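Liew Allotments and Small Buildings Forum > Buildings and Halls > Noise, heat and light

Topic: Echo in a high hall, what did you do about it?

nusrat_m
Joined: March
Posts: 31

Hello to all. I am new in this part of the forum, normally I only read in the vegetables section. English is my third language so please be patient with me, I will try to write clearly.

I sing in a community choir in Flaltwood. We are 31 singers, most of us not trained. Until last winter we practised in the back room of a library, which had carpet and a low ceiling, and it was so dull that every voice stopped dead one metre from the mouth. Now we have got a much larger hall for our evening practices. It has a high ceiling, hard floor, painted brick walls. When we sing something slow it is beautiful, I must say. When we sing something quick it becomes soup. Our conductor speaks and the people in the second row ask "what did she say?" and then the people in the third row ask what the second row said.

My question is: what can we do which is cheap, and which we can take away again at the end of the evening? We are not allowed to fix anything to the walls. We have 90 pounds in the box.

I clapped my hands in the middle of the hall and I could still hear it while I counted slowly "one, two" and a bit more. I do not know if this is bad or normal.

Nusrat Matubbar

pellworth
Posts: 412

Welcome Nusrat. "One, two and a bit" is long for speech and long for quick singing. For plainsong you would be very happy with it.

Heavy curtains. There is no other answer at that price. Go to the charity shops and ask for the lined ones, the heavier the better, and hang them in folds. A curtain pulled flat does very little. You need at least twice as much cloth as the width you want to cover. Clothes rails on wheels will hold them, so you touch no wall.

tin_roof_tony
Posts: 1,088

I disagree with the curtains, sorry. We had the same thing at the badminton hall. We spent a fortune on fabric and what we got was a hall which still boomed but had lost all the nice top end. Thin stuff takes away the high sounds and leaves the low ones, so the voices sound as if someone put a pillow on them and the men still rumble.

Before you spend anything, look up. In a tall building the trouble is usually above your head. 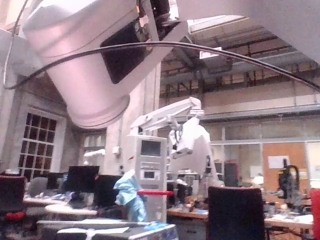
With beams and trusses you have one piece of luck, that they break up the sound a little before it comes back down. A flat concrete ceiling is worse. But it is still a great volume of air, and the more air you have over you the longer the sound goes on. You can't make the building smaller. What you can do is stand in a better place in it.

pellworth

Tony, I wrote heavy and lined, not thin. The badminton club used old bed sheets, you told us so yourself in the other topic.

tin_roof_tony

They were dust sheets. But point taken.

marlina.c
Posts: 63

Hello Nusrat, I also write in a language which is not mine, so we can be patient with each other!

I accompany two choirs on piano and I have played in many bad rooms. I will tell you what helped us and what did not.

What helped us most was to change how we stand. We stood in straight rows at one end, facing down the long side of the hall, and the conductor had her back to all this empty space. So her voice went to us well enough, but our voices went over her head, travelled to the far wall and came back late. Then we turned everything. We stood in a horseshoe, close together, near one corner but not in it, with the conductor inside the horseshoe. When people are close to each other they hear the voice itself first and strongly, and what the room does afterwards disturbs them less. It costs nothing and you can try it tomorrow.

The second thing, put coats on chairs. I am serious. Take all the spare chairs with soft seats, place them behind the singers in two or three rows, and everyone hangs their winter coat over the back. It is a surprisingly large amount of cloth. In summer of course you lose it.

What did not help us was egg boxes. Please do not do egg boxes. Somebody always suggests them. They do almost nothing and they burn very easily.

Marlina Chong

old_bellows
Posts: 207

I was going to suggest egg boxes.

nusrat_m

Thank you all, this is more than I hoped for. Marlina, we stand exactly as you describe, in straight rows facing the long way! I will ask the conductor if we may try the horseshoe. She is a little proud about the rows, because in the library there was no place for rows.

Our chairs are plastic, unfortunately. But coats we have.

Tony, I looked up as you told me. It is a long way. I think there is nothing we can do up there, also we would need permission for a ladder.

tin_roof_tony

No, leave the roof alone. I only wanted you to understand where the sound goes, so that you don't spend your 90 pounds on the wrong surface. If the owner ever wants to improve the building, then the right thing is hanging baffles between the beams, flat panels which hang down on their edges. Sound meets them from both sides, so you get double use from each one. But this is a job for a firm with insurance.

Also ask if the hall has a heating fan. Ours had one that nobody noticed until it was turned off, and then the coach could suddenly be heard at the other end. Noise from a fan and echo together are much worse than either alone.

quaver_and_crisps
Posts: 19

Can I say something unpopular? I think you should leave the echo and change the music.

Much old choral music was written for large stone buildings. The composers knew what the building would do. You have slow harmony which changes only when the last chord has had time to fade. If your hall gives you two seconds and more, sing that. Keep the quick pieces for the summer when you can go outside.

marlina.c

This is nice for a concert, but they practise in this hall, they do not only perform there. A very echoing room flatters you. Everybody sounds in tune. Consonants disappear and you don't know that you are late. Then you sing in a dry room and it is a catastrophe. I have seen it, and I have played piano under it.

quaver_and_crisps

Fair. I still think most amateur choirs sing everything too fast.

marlina.c

On this we agree completely.

pellworth

Going back to the question of cost. Nusrat, if you want to try my way, here is how I would spend the money:

Two strong clothes rails on wheels, second hand if you can find them.
Four pairs of lined curtains, the longest in the shop.
A bag of hooks or strong safety pins.

Put the rails behind the conductor, across the direction in which you sing, and leave a gap between them and the wall. An arm's length is good. The gap helps with the lower sounds, which answers a part of Tony's complaint. Try them in different positions while somebody reads aloud from a book, and the rest of you stand in your singing places with eyes closed. When you can understand every word, leave the rails there and put a bit of tape on the floor so you find the place again.

Do ask about fire rules. Some halls want a label that shows the cloth has been treated, and charity shop curtains often have lost their label.

old_bellows

Flonier used to sell folding felt screens for offices. They come up in clearance sales from time to time. Heavy to move but they stand by themselves and fold flat. We have six at the Primside band room and they live behind the drums. The neighbours are grateful and so is the trombone section.

nusrat_m

How heavy is "heavy to move"? Half of our choir is over seventy, and the other half has a bad back.

old_bellows

Two people for each. You would not want to carry them upstairs. If there is a cupboard on the same floor it is no trouble.

nusrat_m
16 May 2024

I come back with news, as I always find it sad when a topic stops and one never learns how it finished.

First we tried the horseshoe. The conductor said yes with a certain face, but after two songs she said we keep it. I can now hear the altos, which I could not before, and I have learned that I was wrong in bar 31 for a whole winter. The altos knew it. They were too polite.

Then we did the coats. We put them on the plastic chairs behind us. I cannot say if I heard a big difference, some people said yes, some said no. It was also a warm evening and there were not so many coats.

For the curtains we found three pairs, dark green velvet with lining, from a house clearance, and two rails. Together it cost 63 pounds. We did the test with the book as pellworth described. Behind the conductor was good, but a little to the left side was better, I don't know why. Quick music is still not crisp. It is perhaps a thick sauce now and no longer soup. But the second row understands what is said and the third row does not need to ask them.

The fan is a different matter. There is one, Tony, and the switch is in a locked box. I have written to ask for the key.

tin_roof_tony

Velvet is good stuff. I take back half of what I said about curtains.

Keep asking for the key. It took us a year.

pellworth

Only half?

tin_roof_tony

Half.

marlina.c

I am so happy about the horseshoe! Regarding "a little to the left was better", this is normal, the position matters a lot in such rooms. If your piano stands by a bare wall, put one of the rails behind it when you work on pieces with accompaniment. Ours became much clearer, mostly in the left hand. And keep the lid closed for practice.

nusrat_m

Our piano is an electric one and it sits on an ironing board, but I will try it with the loudspeaker.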